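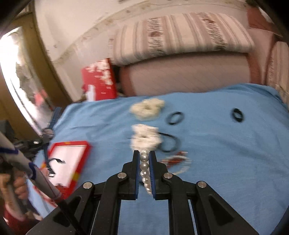

Questions I keep getting about recording at home

I run the home recording side of the Clitard project, so most of the messages from new recorders land with me. I answer the same ones over and over, and I finally typed them up. If you've just received your gripper and you're wondering what on earth to do with it, start anywhere on this page.

What am I being asked to do?

Pick things up with the hand-held gripper, move them where the task card says, and let the camera on it record the whole thing. Each pickup-and-place is one episode. We collect the episodes from everybody's homes and train a model on them, and the model later has to do the same kind of jobs with a real arm. You're the teacher, basically, and you get to teach in your socks.

Do I have to clean up first?

Please don't! I know it's tempting. We have plenty of recordings from the bench at Hoston with a gray mat and one object sitting in the middle of it, and a model trained only on those gets confused the minute it meets a bedspread. Cables, cushions, a picture frame, whatever normally lives on your bed or your table can stay. The only things I'd move are anything breakable near the edge and anything with private details on it (mail, bank cards, prescriptions, family photos).

What kinds of objects do you want?

Right now the small accessories list: hair ties, scrunchies, bead strands, watches, belts, scarves, that sort of thing. If you have a few of one kind in different colors or sizes, great, use them all. Similar things lying close together are really useful to us, so go ahead and put two scrunchies near each other and pick just one.

Why are necklaces and bead strands on the list? They're a pain.

They are a pain, and that's why I'm greedy for them. A block keeps its shape when you lift it. A strand of pearls swings, droops, slides between the fingers and lands in a different heap every time. Lift it slowly and straight up, wait a moment until it stops swinging, then move. And let it hang where the camera can see it between the fingers. If you close the grip on a bead and it squirts out, that's fine, open up and go again without stopping the recording.

How many episodes make a session?

50 is a full session. Most people need a break before that, and you can split it over a day if you like. I do mine in two goes with a coffee in between. After 20 episodes, please change something: shuffle the objects, turn the sheet, stand on the other side of the bed.

How long should one episode be?

As long as the job takes at a comfortable pace. If you're racing, you'll get motion blur, and I'll see it and be sad. On the other hand, don't creep along like you're defusing a bomb. Move the way you'd move if you were handing the thing to someone.

I dropped it. Do I delete the episode?

No! Keep it. If you recovered and finished the job, mark it "recovered" in the app. If the thing rolled under the bed and that was the end of it, mark it "failed" and start a fresh one. We use both, for different parts of the training. The only ones to delete are the ones where you forgot to start properly or someone walked in and started talking to you about dinner.

Can my other hand be in the picture?

Yes, hands and sleeves are okay. Try not to reach across in front of the gripper fingers, though, and don't help the object along with your free hand unless the card says it's a two-handed task. I have watched so many otherwise lovely pickups where a thumb sneaks in at the last second.

What about faces and mirrors?

No faces, please. Cover mirrors or turn so they're behind the camera, and check for shiny wardrobe doors, which catch everybody out once. If you do spot a face later, flag the episode and we'll remove it at our end.

Does the light matter?

Less than you'd think. Daylight from a window is lovely, even if the window itself comes out white. Lamps are fine too. I'd love more evening sessions because everyone seems to record at the same bright hour, so if you're a night owl, you're very welcome. Just don't change the lights in the middle of an episode.

The corners of my video are black. Is the camera broken?

Nope, that's the wide lens. The curved walls and bendy door frames are normal too. We correct for all that later. What I do want you to check is smudges: give the lens a wipe with a soft cloth before every session, especially if you've been carrying the gripper around by the wrong end (I do this constantly).

My grip pads are getting slippery. Help?

Wipe them with a damp cloth and let them dry fully. Lint from fluffy things builds up fast, and scrunchies are the worst for it. If the pads are peeling or torn, write to me and I'll send new ones from the Flestness kit. Don't glue them yourself, because even a little extra thickness changes how far the fingers close and then your recordings don't match the earlier ones.

Do I need to calibrate every time?

Every time you switch the camera off and on again, yes. Open the fingers all the way, close them all the way, repeat until the app beeps. If it still hasn't beeped after 7 tries, restart the app and do it again. Still nothing? Stop there and message me before you record anything.

How do I write the label?

Short and plain. "Pick up pearl strand, place next to scrunchie" is perfect. Use the words you'd use at home, and name the color if there's more than one of something. The labeling team at Kaewkla reads every line, and they'd much prefer "black hair tie, the one on the left" to "item 3."

When should I upload?

Any time before Monday morning, over Wi-Fi, with the gripper's battery pack charging. Keep your own copy until the app shows the green check. If the upload stalls overnight, leave it alone, it usually picks up where it left off.

Can my kids have a go?

Sorry, adults only for recording. They can choose the objects, though, and mine have very strong opinions about which hair ties get to be in it.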